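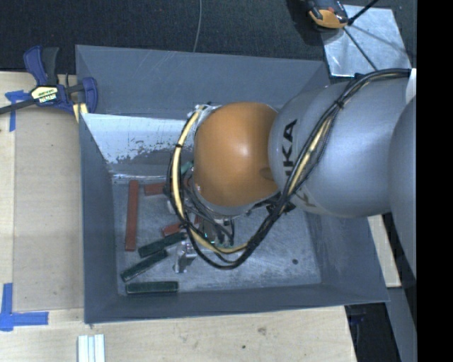
Figure 1. Red-brown and dark green bars on the floor of the metal bin, with the bin clamped to the table edge.

How Bars Settle in a Sloped-Sided Bin
Group project report, Irnholm Technical College
Melati Sumampouw, Győző Bíró, Viktória Major, Jairo Londoño

1. Introduction

Short bars are often kept loose in open bins. It is a cheap way to store them, but the bars land at different angles, lean on one another and collect against the sides. A person reaching in has to move some of them to get at the one they want. Our project looked at how bars come to rest when they are tipped into a shallow bin, and whether the number of bars or their length makes more difference to how easy they are to pick up.

The project was set by Sobia Jatoi as part of the Balogh workshop module. It ran from the start of term until May. We were asked to use equipment already in the workshop and to keep the method simple enough for another group to repeat.

2. Equipment

The bin is shallow and made of metal. Its sides slope outwards from a flat floor to a wider rim. The floor is brushed metal with a few scratches. The inside of the left wall is lighter than the others and is scuffed, with dark marks near the bottom. We had planned to replace the bin with a newer one from the Uder stores, but that one had straight sides and would have been a different experiment.

The bin stands on a light wooden table. In our first session it slid each time bars were tipped in, so we fixed it with a bar clamp at the upper left of the rim. One clamp was enough. A second one on the opposite side got in the way of tipping.

The bars are rectangular and come in two colours, reddish-brown and dark green. The reddish-brown ones are of different lengths, including one small block. We used the colours to tell the bars apart when writing down results and did not treat colour as something to be tested.

We also used a cardboard scoop, a protractor, a steel rule and a printed record sheet. The sheet was drawn up by Viktória and shows the bin floor divided into a grid.

3. Method

For each trial the bars were put in the scoop, shaken once and tipped in from just above the rim at the middle of the long side. We waited until nothing was moving. One person then called out the position of each bar and another marked it on the sheet. Each bar was put into one of these groups:

Flat: lying on the floor and touching no other bar.
Touching: lying on the floor with one or more sides against another bar.
Crossed: resting partly on top of another bar.
Wall: one end or side against a sloping wall.

A bar that fitted more than one group was recorded as Crossed first, then Wall, then Touching. We agreed this order after the first session, when Győző and Jairo had filled in the same trial differently. The sheets from that session were thrown away and the trials done again.

After recording, a third person lifted the bars out one at a time by hand, using finger and thumb only, and said whether any other bar had moved. The bars were wiped with a cloth at the start of every session.

4. Results

Over 18 sessions we recorded 926 resting positions. The full table is in the Sternimine folder on the college drive, with scans of the sheets.

With only a few bars in the bin, most ended up Flat. They spread out across the floor and could be lifted without disturbing anything. As more were added the Flat group got smaller and the Touching group grew. Crossed bars were rare at first and then became common quite suddenly, once there was not enough open floor for a long bar to turn.

Long bars were more often in the Wall group than short ones. The usual pattern was for one end to ride a little way up the slope and stay there. Sometimes it slid back down after a few seconds, and for this reason we lengthened the wait before recording.

The small block was the easiest to lift when it was on its own and the hardest when it was not. It tended to finish close beside a longer bar, where there was no room for a fingertip on one side.

Bars lying diagonally caused more trouble than we expected. Two diagonal bars side by side leave a narrow wedge of floor between them, and a third bar can drop into it. In the lifting test, taking out a bar from this arrangement nearly always moved a neighbour.

5. Discussion

The sloping walls seem to help in one way. A bar against a slope has a gap underneath it, and we found it easier to get hold of than a bar lying flat along the foot of the wall. We did not test a straight-sided bin, so we can only say that this matches what we noticed while lifting.

The number of bars mattered more than their length. If bins like ours are used in the workshop, it would be better to share the bars between 2 bins than to fill one.

There are some weaknesses in the work. The height of tipping was judged by eye. Different people did the tipping, and Melati's trials have more Wall results than anyone else's, probably from a quicker turn of the wrist. The scratches on the floor may have held some bars at an angle, although we could not see this happening. We should have kept the lifting test to one person throughout.

6. Further work

We would repeat the trials with a fixed chute in place of the scoop, and with the straight-sided bin from Uder. It would also be useful to line the floor with thin rubber and see if the bars slide less. Győző has made a drawing of the chute, which is in the same folder as the results.

7. Who did what

Melati: tipping, final table, sections 1 and 5.
Győző: recording, chute drawing, section 3.
Viktória: record sheet, checking of scans, section 4.
Jairo: lifting test, equipment, sections 2 and 6.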